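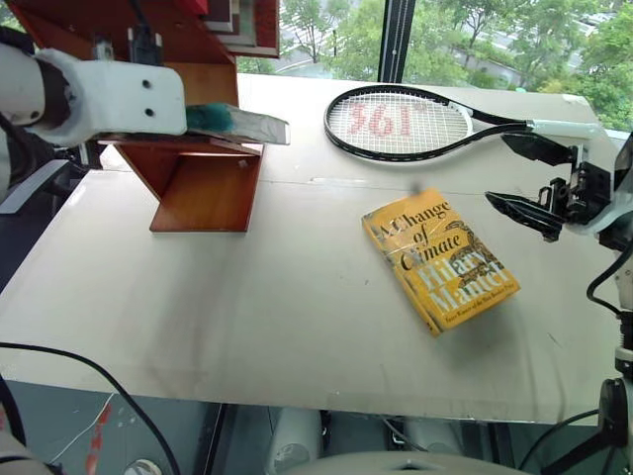
A Change of Climate by Hilary Mantel, with a tennis racket for company.

Review: the Furtună canvassing kit, after two months of doors

Posted October 8, 2020

I started knocking on doors for Catinca Anghel's county council race in August, and I have now put the Furtună kit through 374 houses, two thunderstorms and one very friendly Labrador. I love this thing. I've canvassed in five local elections with a clipboard from the drugstore and a pen on a string, and I did not know I was suffering.

What you get: a hard-backed folder that opens flat against your forearm, a shoulder strap, a clear rain cover, two pencils, a pad of "sorry we missed you" door cards and 24 turf sheets, which are the printed grids where you mark who was home and what they told you. It cost me $59. The campaign didn't pay for it, so this is my own money talking.

The folder is the star. You can write on it standing up, on a slope, with a mask slipping down your nose, and your handwriting is still readable when you get back to the office. Sânziana Husar does our data entry and used to send me texts at ten at night asking if a mark was a "strong yes" or a squashed bug. Not one text since I switched!

The rain cover works better than I expected. I was out on Prarora Avenue when it really came down, and I kept going for another half hour with the sheets bone dry underneath (I can't say the same for my shoes). It snaps on at four corners and you can write through the slot at the bottom, though you need to hold the cover taut with your thumb.

Now the turf sheets. Each one has columns for name, address, support level, top issue and whether they want a mail ballot reminder. That last column is gold this year. Our district has 3,330 registered voters and a lot of them are voting by mail for the first time, so half of my porch conversations have been about signatures and envelopes - hardly anybody wanted to talk about the zoning fight until I brought it up.
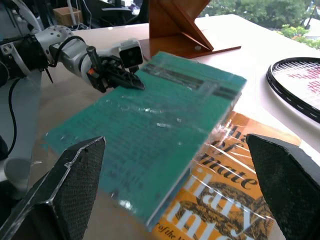
Green book, white tabletop.

A few gripes. The strap is short. Aisyah Pangaribuan is six feet tall and wears it like a bib. The pencils are junk, toss them. And the door cards have a big blank box for the candidate's name that's too small for our stamp, so we ended up writing "Anghel" by hand on every card, which took a whole evening and most of a pizza.

I also tried the Brulline folder, which a friend on Abdelilah Ouazzani's campaign lent me for a weekend. Ouazzani is running against us and his people could not be nicer about office supplies. The Brulline is lighter and has a better strap, but it bends in the middle when you press down, and there's no rain cover at all. For a dry place I could see picking it. For us, no way.

Refill sheets come in packs, or you can copy your own on any office machine. The paper is plain letter size - thank you, Furtună.

If you're doing a full season of doors, get one. If you're only going out for the last weekend, borrow mine, I'm off that Sunday morning anyway and it's hanging by the office door.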